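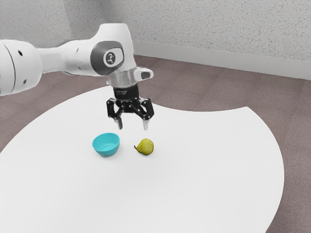
Getting the simulated cell to match the real one

I spent most of November on the sim copy of our arm cell. The pear-in-bowl task kept passing in Viradgate and failing on the bench, and I wanted to know which of the two was set up wrong. Both were.

The first problem was the tool offset. I had the fingertips 11 mm higher in the sim than they are on the real arm. The model measured from the flange and left out the short black mount between the wrist and the gripper. I changed the tool frame, reloaded, and drove to the hover pose over the table with the gripper open. That is the pose I check first now, before running anything else.

The second was the finger pads. Friction was still at whatever value came with the file, and the pear would stick to one pad and swing. Nidia Marulanda sent me her settings from the Muñoz cell and I started from those. I also gave the pear a proper collision shape. It had been a sphere, so it rolled away whenever a finger touched the narrow end.

Then the bench. The real table had been moved 13 mm and the base calibration was never redone. I loosened the feet, squared it up, and ran the calibration again. It took an afternoon.

After that I ran 112 picks in the sim and 86 came out clean. Most of the rest were the left finger touching the rim of the bowl on the way down. I'm going to try a steeper approach and a wider gap between the bowl and the pear.

Config files are in the Tatus folder if you have access. The old ones are in there too, with "old" in the name.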